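# Setting up a small desk with a mesh organizer

These steps cover a desk used with one laptop, one mouse and the usual small parts. They apply to any flat tabletop. Allow 30 minutes, including wiping down.

## 1. Clear and wipe

Remove everything. Wipe the surface with a damp cloth and let it dry before putting anything back. Grit left under a laptop will scratch the case.

## 2. Place the laptop

Set the laptop down closed, in the middle, with its long edge parallel to the front of the desk. Everything else is positioned from it.

## 3. Place the mouse pad

The pad goes directly to the right of the laptop, or to the left for left-handed use. Leave a gap of 5 mm so the lid can be opened without dragging the pad. Park the mouse on the pad, pointing away from you.

## 4. Place the organizer

Use a rectangular mesh organizer with a tall back section and a lower front compartment. The Gulent and Perkitz ones are both this shape; the Wieser has a single depth and is less suitable. Stand it on the side opposite the mouse.

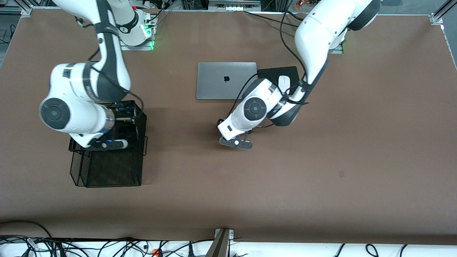 *Page last changed: 2021-12-26*

The black mesh basket is on the left, the closed silver laptop in the middle, and the white mouse on its black pad to the right. Keep this order when you add other items.

## 5. Fill the organizer

- Back section: tall or awkward items, bare electronic modules, folded cables.
- Front compartment: anything used daily.
- Small screws and loose pins: in a lidded box first. They fall through mesh.

Put circuit boards in an antistatic bag if they will be stored for more than a day. Metal mesh conducts, so never leave a board powered while it touches the basket.

## 6. Check clearance

Open the laptop fully. The lid must not touch the organizer. Move the mouse to all four corners of the pad. If your hand meets the laptop, shift the pad outward and repeat.

## Notes

Fidik felt feet fit under most mesh organizers and stop them from marking the tabletop. Replace them when they flatten.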